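Vokoner processor swap kit: a review from the slow end of the workbench

Posted 14th May

I've put off writing this one because I wanted to use the kit on more than one machine before saying anything, and old computers turn up here in clumps. Nothing since January, and then three in one go! So the Vokoner kit has had a proper outing now, and I can tell you what I like about it, what I don't, and who I think ought to buy one.

It comes in a flat tin with a hinged lid. Inside there's a screwdriver with a decent long shaft, a tube of thermal paste, a plastic spreader I have never once used, six sachets of cleaning fluid with lint-free cloths, a pair of tweezers, and a foam-lined tray with a clip-on cover for the processor itself. I bought mine from Niskanen, who packed it beautifully and put it in a box four times too large.

The screwdriver is the star. Big desktop cases have a way of hiding the cooler screws at the bottom of a well, and most of my drivers are either long enough or magnetic enough but never both. This one reaches, it holds on to the screw, and the handle is fat enough that my rather stiff fingers don't complain. The paste is perfectly ordinary and there's a generous amount of it. The cleaning fluid smells of oranges and shifts old grey crusted paste very nicely if you leave it a minute before wiping (I didn't, the first time, and went through two cloths for nothing).

The job I've enjoyed most was an old Dell desktop with a green motherboard and a bank of black memory slots on each side of the socket. There's such a lot of board in there, and it's a treat to get at it with the load plate flipped up and the retention lever out of the way. 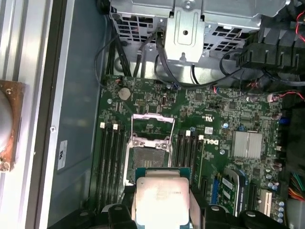 Jouko Saarinen thinks I ought to have said more about the socket cover before praising anything else: any kit meant for swapping processors should include a spare plastic cap, as that fine bed of pins is the one part you can ruin with a dropped cloth, and a cap costs next to nothing to make.

Well, I agree, and it's my biggest grumble too. There's room in the tin for one. The older Ballo kit, which I used for years until the case split, had a cap and a little paper guide for lining up the notches, and I miss both. With the Vokoner you're expected to bring your own, or to have kept the one that came with the board, and who has done that? I've been laying a clean card over the socket while I go and put the kettle on, but a card slides about.

The tray, on the other hand, is lovely. The foam is firm and the cut-out is a touch bigger than the chip, with a scoop at each side so that you can get hold of it by its edges and keep off the contacts. That matters more than it sounds. I like to hold a processor up to the light and look it over before it goes anywhere near a socket, checking the contacts along the edge and trying to make out the tiny printing on the metal lid, which gets harder every year (or I do).
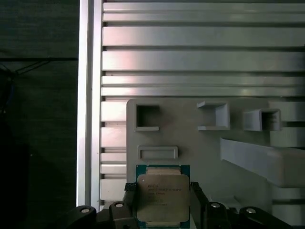 A few scuffs on the lid don't bother me at all on a second-hand chip. What I'm looking for is paste that has crept round the side on to the green part, and for that job the tweezers and a folded corner of cloth are just right. The tweezers, I should say, are plastic-tipped and a bit bendy. Good for teasing away crumbs of dried paste, useless for picking up a dropped screw, so keep a metal pair somewhere handy.

The instruction leaflet is poor. The drawings are the size of a postage stamp and it skips from opening the case to spreading the paste with hardly a word in between, so a beginner would be quite lost at the lever. If this is your first swap, find somebody patient to sit with you, or read the manual for your own board first.

I did look at the Ulirow set as well, which has more bits in it and a zip case. A friend lent me hers for an evening and I found the driver too short for the deeper coolers, though her tweezers were far better than mine. If you mostly work on small machines you might well prefer it.

As for wear, the tin has picked up a dent, the hinge is still sound, and I'm a little under halfway down the paste. Refill sachets can be had from Niskanen on their own, and I've put in an order. I'd give the kit four out of five, and I'd happily find the missing one if Vokoner put a socket cap in the tin.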